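Visit to the Vesta teaching lab, Mestitby

In March our small group went to see how Vesta teaches robot arms by remote control. The bus from Wornside needs 40 minutes, and we arrived a little before ten in the morning.

The operator sits with two handles and moves the arms with them — every motion is recorded. For one task with cups they want 120 good recordings, and so far the lab has kept 1,221 over all tasks. I was allowed to try. My hands were calm, but I closed the gripper too early many times, and I learned that one must wait for the arm to follow.

Soda can and cups, at the white table:

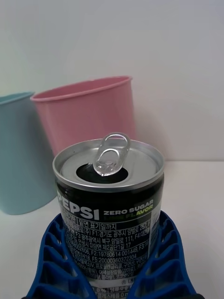
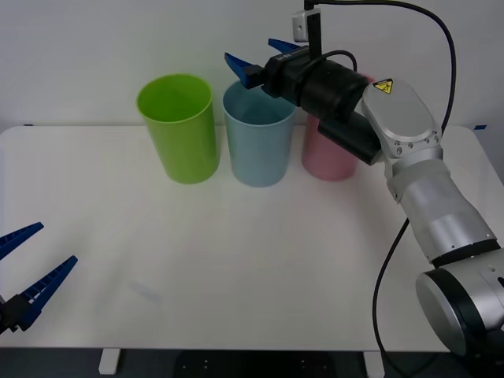
Virk wrote to me after reading my notes that the waiting becomes natural in the second hour, and that new operators should begin with slow recordings even if most of them are thrown away later.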